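The drying rack question, again

Every winter somebody writes in to ask whether we've found a better way to dry towels and throws indoors, and every winter the answer is a bit of a letdown. The Umunance newsletter has now tried heated rails, a ceiling pulley and a bag of pellets that was meant to pull moisture out of a laundry (it pulled some out, then leaked on the shelf). So when Brellusance started pushing its "fold and breathe" method in March, I wasn't in a hurry to clear the bench.

The method goes like this. You don't hang the heavy stuff at all. You lay it flat, pile side up, smooth it with your hand, leave it, turn it, and only then put it over wire. The leaflet says this keeps plush fabric soft and stops the ridge you get across the middle. It also says you'll save time, which I'd like to see explained, given that you are now handling the same throw four times instead of once.

Evaristo Maldonado from the Salinas Street house agreed to give it a go alongside me. He has a dog, two kids and more fuzzy blankets than anybody needs. I did mine on the white bench with the dark grey one, the long-haired sort that grabs every crumb in the house, and a black wire rack kept close by.

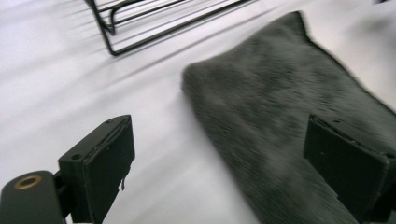 What we found

The ridge claim holds up, more or less. Evaristo's blankets came off the rack without the hard line, and mine had a faint one that brushed out. I'd call that a small win, though I suspect half of it comes from giving the thing a good shake, as my mother did without a leaflet.

The softness claim I can't back. I had Evaristo feel two throws with his eyes shut, one done the new way and one slung over the rack as usual. He picked the wrong one and was quite sure of himself.

As for time, no. Flat drying ties up the bench for most of a day, and if you've only got the one bench you'll be making lunch somewhere else.

The rack

Brellusance would like you to buy the matching Gravow rack for $181. Any wire rack with a bit of space between the rods will do the same job. Check the ends of the wire before you lay anything fluffy on it – a rough tip will pull a loop out of a throw in no time.

If you've had a different result, write in before the next issue. Please say what the fabric was, how long it took and whether you had the heater on. Last time 20 of you wrote and hardly any mentioned the heater.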